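4. Pairing the Novow kitchen timer

Put in the batteries (2, not supplied, sorry) and close the flap until it clicks. If it doesn't click, take them out and swear at them quietly.

1. Hold the dial for four seconds. The light blinks green.
2. Turn to CH and let go.

Caution: letting go first sets the clock to December.
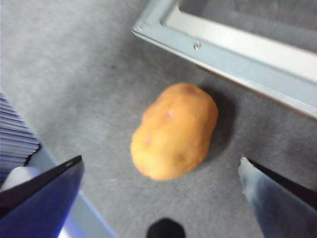
Murray Tomoana adds that on the older Donnelly dial the hold is longer, and that his thumb has opinions on it.

3. Set your cooking time. The longest is 786 minutes - enough for most stews and some marriages.
4. Press once to start. Press twice to start and then stop, a feature we are told people wanted. 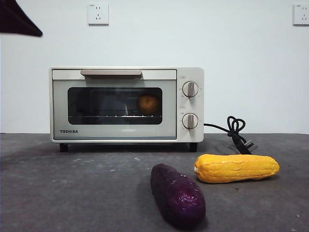
Can I pair two timers on one channel? Only if you want both to ring when either one finishes. Give the second its own channel at step 2.

Note: error 617 means the flap is open. See above, re swearing.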